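접이식 휠체어, 등받이 천부터 본다
휠체어 정비 담당자 인터뷰
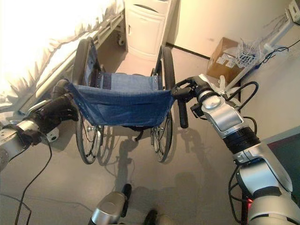

최종 수정일: 2018.02.02

올네스(Ollness) 정비실은 병동에서 쓰는 접이식 휠체어의 점검과 부품 교환을 맡고 있다. 등록된 휠체어는 230대다. 정비 담당자에게 점검 순서와 교환 기준을 물었다.

담당자가 먼저 확인하는 부위는 등받이다. 그는 "바퀴는 이상이 있으면 사용자가 바로 말하지만 천은 서서히 늘어나서 신고가 들어오지 않는다"고 했다. 파란 데님풍 천을 쓴 모델은 양쪽 가장자리에 작은 금속 리벳이 줄지어 박혀 있다. 점검할 때는 리벳 주변 천이 타원형으로 벌어졌는지 손톱으로 훑어 본다. 가로 봉제선도 같은 방식으로 확인한다.

등받이 아래쪽이 조금 처진 것은 어떻게 판단하느냐는 질문에는 "빈 의자에서 보이는 처짐만으로는 교환하지 않는다"고 답했다. 사람이 앉은 상태에서 다시 보고, 골반이 뒤로 밀리면 천을 바꾼다. 좌석 천은 별도로 판정한다. 등받이와 좌석을 한꺼번에 바꾸는 경우는 드물다고 한다.

뒷바퀴는 바닥에서 띄워 돌린다. 가는 철사 스포크는 두 개씩 쥐어 장력을 비교하고, 느슨한 것이 있으면 림의 흔들림을 잰 뒤 조인다. "느슨한 스포크만 조이면 림이 한쪽으로 끌려간다. 반대편도 같이 봐야 한다." 은색 핸드림은 면장갑을 끼고 한 바퀴 쓸어 본다. 올이 걸리는 자리가 있으면 사포로 정리하고, 파인 흠이면 교환한다.

손잡이의 검은 고무 그립은 비틀어서 시험한다. 양손으로 잡고 안팎으로 돌렸을 때 관에서 미끄러지면 빼내고 접착면을 닦은 뒤 다시 끼운다. 윤활유는 쓰지 않는다. 담당자는 "기름을 바르면 끼우기는 쉬운데 나중에 경사로에서 빠진다"고 설명했다.

접는 동작은 마지막에 확인한다. 좌석 천 가운데를 들어 올려 접고 다시 펴는 과정을 4회 반복하며, 좌우 프레임이 같은 높이에서 멈추는지 본다. 발판 쪽 관이 먼저 닿으면 볼트를 풀어 정렬을 다시 잡는다.

점검 기록은 관리번호별로 남긴다. 번호가 3199인 휠체어는 등받이 천을 2회 교환한 이력이 있다. 다음 정기 점검은 3월이며, 축과 앞바퀴 베어링을 함께 확인할 예정이다.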